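About Us - Plornico

Plornico writes control and perception software for two-finger grippers.

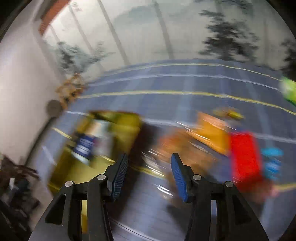
Over packages on a striped tablecloth, pads apart.

Home | Software | About | Work With Us | Contact

Who we are

Plornico is a software company in Closley. We write the programs that take in what a gripper's camera sees, work out where things are, and decide how the fingers should move. Most of our customers build or run machines that pick up packaged goods: grocery items, refills, spare parts, small boxed products.

We don't build robots. We work with whatever arm and gripper the customer already has, as long as we can read the joint positions and send commands fast enough.

The company began as tooling. Our founders had spent years on picking systems and were tired of rewriting the same log viewer at every job. They wrote one that could play back camera images, finger width and commands on a single timeline, and sold it as a small product called Brurnby. Customers liked Brurnby and then asked us to fix the problems it showed them. The control and perception work grew out of those requests and is now the larger part of what we do.

What we make

Brurnby is our recording and playback tool. It collects images and signals from the gripper, lines them up in time, and lets an engineer step through an attempt one image at a time. It also flags stretches where the clocks have drifted apart. Brurnby runs on an ordinary Linux computer and doesn't need a network connection once it is installed.

Ibarra is our perception and grasp planning package. It takes images from a camera mounted at the gripper and proposes places to close the fingers, each with an approach direction and an opening width. It keeps its proposals up to date as the gripper moves, so the controller can change its mind on the way in. Ibarra is the product we get the most questions about, and there is more detail on the Software page.

We also write controllers to order. These are usually small pieces of code that sit between Ibarra and the customer's arm. They deal with speed limits, soft contact, backing off when something is in the way, and what to do when the planner returns nothing.

How we work

Our test items are the kind of thing people have at home. We put packages on patterned cloth, in open bins, leaning on one another. Plain gray backgrounds make perception results look better than they are, so we gave them up early. Stripes and plaids are hard on edge detection, and a printed backdrop adds shapes that have nothing to do with the job.

Blur gets a lot of our time. A camera that rides with the gripper moves whenever the gripper does, and the images from the fastest part of a reach are often smeared. We used to throw those images away. Ibarra now keeps them and gives them less weight, which means it holds on to a rough idea of where a package is until a sharper image arrives. Shiny wrapping is the other steady problem. Reflections slide across a clear film as the view changes, and software that follows bright spots will follow the reflection. We handle this by checking each tracked point against the motion of its neighbors. It works well on boxes and less well on bags.

The fingers are nearly always in view of a gripper camera, and we make use of that. Ibarra finds the pads in each image and compares their position with the width the gripper reports. If the two disagree, something has slipped, bent or been bumped, and the software says so before the next attempt. Pads that are brighter on one side, or partly in shadow, used to trip up this check. The current version compares shape first and color second.

Every release is run against a fixed set of 487 recorded reaches before it goes out. Of these, 127 are reaches that an earlier version got wrong. We add to the set when a customer sends us a failure we haven't seen, with their permission, and we don't take recordings out. A release that does worse on the old failures is held back, even when it does better overall. This has made us late more than once.

Planning and timing

A grasp plan is only useful if it arrives in time. Our planner keeps the best 3 proposals at any moment and drops the others, so the controller always has a second choice ready if a neighboring package shifts. We tried keeping longer lists. The extra entries were hardly ever used and the sorting took time away from tracking.

The controller and the planner run as 2 separate processes. If the planner stops, the controller opens the fingers to a set width, slows down and holds. Customers can change this behavior in the settings file, and some do, mostly those working over conveyors.

All of our settings files are plain text with comments. You can read what a value does next to the value. We publish changes to defaults in the release notes, under their own heading.

Where we are

Our office and test room share the upper floor of a former print shop in Closley, a short walk from the train station. The test tables are at the north end, where the light changes least during the day. The software team sits in the next room with the door open, which is handy for hearing when a test has gone badly.

Visitors are welcome by arrangement. If you would like to try your own items, bring a box of them and tell us beforehand what gripper you use. Please leave out glass and open liquids.

Working with us

New projects usually start with recordings. We send you Brurnby, you record your system doing its normal work, and we look through the results together. At the end of that you get a written report on where the attempts fail and whether we think software will fix it. Sometimes the answer is a different fingertip or a better lamp, and the report will say that too.

Support for current products is answered by the people who write the code. We reply in the order messages come in. Please attach the recording if you can, along with the version number shown in the lower corner of the Brurnby window.

We take on interns in May. Applicants should be comfortable in C++ or Python and willing to spend part of the day resetting a test table. See Work With Us for open positions.

Contact | Release Notes | Privacy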